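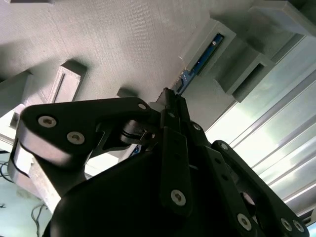

Gray brackets on the underside of a panel, one of them holding a blue circuit board.

A board bracket (I grew up calling them board shoes, and plenty of people in the trade still do) is a small holder that keeps a printed circuit board fixed to a panel, a wall or the bottom of a shelf. Most are rectangular, with a slot or an open channel for the board to sit in. I've been collecting notes on them for years, so forgive me if I run on a bit!

Types
The closed kind is a hollow rectangle with a recessed slot inside. The channel kind is open, usually deeper, and much kinder to your fingers when you're swapping a board. Then there are plain blocks, which can work as stops or spacers. Long brackets suit long, skinny boards, and I like them best of the lot.

History
My favorite early source is the Plomia parts list, which gives a whole page to brackets and calls the long one No. 291. Murray Simard reworked it for the Tasterus workshop with a shallower slot, and his drawing (sheet 1315, if you ever get to see the binder) is still the one I copy from. The Stirkov pattern came later and added a lip at one end. I've never gotten along with that lip.

Fitting
Mark out the whole row before you fix anything, and dry-fit the board first. Leave room at the end for the wire, too – I allow 30 mm and I've been glad of it more than once. On a textured panel, adhesive can be fussy, so I go with 2 screws per bracket.

See also: Card guide, Standoff, Chan clip

Last edited January 16, 2023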